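Hustdale laundry rooms to close Feb. 12, tenants told to make other plans

30 Jan 2021

HUSTDALE - Tenants in 24 buildings on the north side will lose their basement laundry rooms in February, after the company that owns the machines said it will not renew its contract.

Notices went up in lobbies this week. One page, taped next to the mailboxes, no phone number on it. Machines come out starting on the 12th. Prepaid cards get refunded by mail, no date given for that.

Skosix, the machine owner, has run the rooms for 19 years. Landlord is Memden, which took over the buildings from the old housing trust.

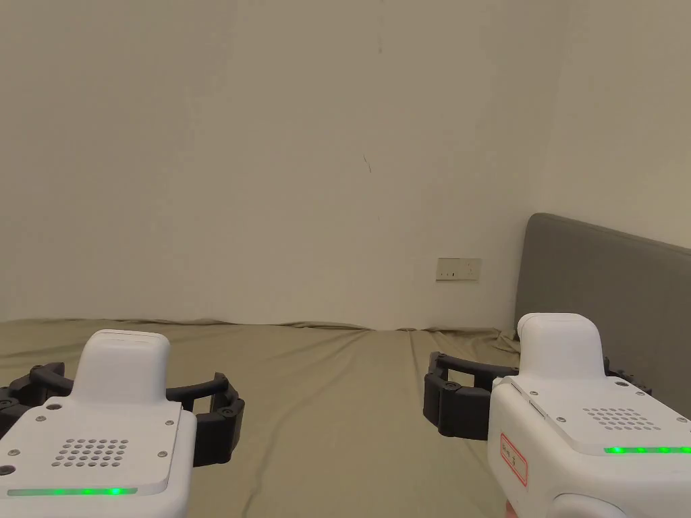
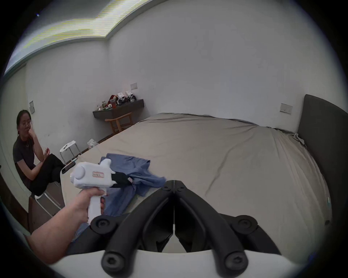
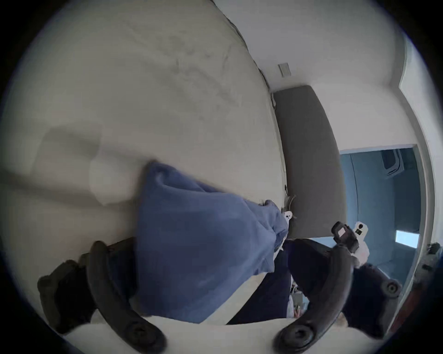 For most tenants the question is where the wash goes now. The nearest laundromat, on Pell Street, is a 20 minute walk and closes at 8 p.m. The other one is across the river. Small stuff can be done in a sink, several tenants said, and some already do it that way. Bedding is the problem. A big cream-white duvet like the one in the last picture is not going in a sink, and it's no fun on a bus either. Shirts, socks, a crumpled blue thing off the bed, fine. Sheets and covers, no.

"I can wash a blouse anywhere," said Ludivine Arnaud, who lives on the fourth floor at 61 Carrow. "I have two kids and three beds. You tell me."

Arnaud said she does six loads a week. She priced out the Pell Street place on Thursday night's worth of laundry, her words, and quit adding it up halfway.

Correction to an earlier version of this item: the Carrow Street rooms are included in the closing. We had them staying open. They are not.

What Memden says

Memden spokesman Hugo Bodin said by phone that the company found out in the fall that Skosix wanted out, and looked for another operator. One firm came to see the rooms, then passed. The wiring is old, he said, and in a few basements the drains back up when more than two washers run at once.

"We would of liked to have something in place before the notices," Bodin said. "We don't, so we put up the notices."

He said Memden is looking at three larger shared rooms to replace the small ones. No sites picked. No opening date either. Asked if it could be this year, he said he hoped so and would not go further.

Rent will not go down while the rooms are closed. Leases call laundry a "convenience," Bodin said, and not a service the landlord has to supply.

Tenants read it differently. Osvaldo Nogueira, who has rented at 14 Tannery since the trust days, still has his original lease and brought it down to the lobby to show a reporter. Page four says the building has "laundry facilities for the use of residents." Nogueira has underlined it. Twice, in pen.

"Facilities," he said. "That's a washer. I don't know what else it would be."

His newer lease, signed after the sale, does not have that line. He said he did not notice at the time.

Machines in the apartments

Tenants can't just buy their own. Memden's rules bar washers in the units, same drain problem, and a tenant who hooks one up can be billed for any leak. Portable washers that run off the kitchen faucet are not named in the rules. Bodin said they are covered anyway. Pressed on where it says that, he said he would check and call back. He had not called by the time this was posted.

Dryers are out too. Drying racks are fine inside. Lines on balconies are not allowed, though anybody walking down Tannery can see plenty of them.

Noémie Lemaire, of the tenants association, wants the balcony rule dropped at least until the new rooms open. She also wants a van.

The van idea: pick up bags in the lobby twice a week, drive them to a commercial laundry, bring them back next day. Lemaire has a quote from Doãn, a family outfit that does linens for restaurants and has room on its morning shift. Setup would run $3,861, mostly for bags, tags and lobby shelving, and after that tenants would pay by the bag. She has asked Memden to cover the setup.

Bodin confirmed the request came in. It is "being looked at."

Doãn would not take anything marked dry clean only, Lemaire said, and heavy comforters would cost extra. She did not have the comforter price yet. People keep asking her for it.

Not everybody likes the plan. Some tenants at the association's call on the van said they don't want their clothes handled by strangers, or mixed up with a neighbor's. One man asked who pays if a sweater shrinks. Lemaire said that would be spelled out. Another caller wanted to know if you have to fold it first - no, you don't, and it comes back folded.

The call ran long and dropped twice. There is another one set before the machines come out, and the number will be posted in lobbies.

City's part

Small one, so far. City code does not make landlords provide laundry in buildings this size. Ákos Nyitrai, who handles housing complaints for the north district office, said tenants with the older lease wording can file, and that he would want to see the actual page, not a description of it.

"Bring the lease. Bring all of it, if you signed more then one," he said.

Filing is free. Nyitrai said a complaint does not stop the machines from being removed while it is open, and that decisions are running slow this winter with the counter closed to walk-ins. Forms can be dropped in the slot by the side door or sent by mail. He is not taking them by email becuase the attachments keep getting lost.

The bus question came up also. The 9 goes past Pell Street but has been on a cut schedule, and riders are still limited by the distancing rules. A driver can turn away somebody with a full cart if the bus is near its cap. The transit office said it has no plan to add runs.

Pell Street's laundromat has its own limit on people inside, marked on the door. The owner said he is thinking about opening an hour earlier. He has not decided. Two of his big washers are down and he's waiting on a part.

Dates and details, from the notice:

Last day for washers and dryers is Feb. 11, rooms lock at 9 p.m.

Removal starts the next morning on Tannery, then Carrow, then the rest. Basement halls may be blocked while crews work. Storage lockers stay open but tenants are asked to keep carts and bikes out of the way.

Clothes left in the rooms will be bagged and kept at the Memden office on Orchard for two weeks. After that they get tossed.

Card refunds go to the address on file. If you moved units inside the same building, the notice says, fill out the yellow slip. The lobby at 14 Tannery was out of yellow slips when we stopped by. 61 Carrow had a stack.

Coins stuck in a machine - call Skosix, not Memden. The number is on the front of each washer, under the slot, and the notice says to call before the removal date.

Arnaud said she plans to wash every blanket in the house before the 11th. So does her neighbor across the hall. They have been texting about who goes down first.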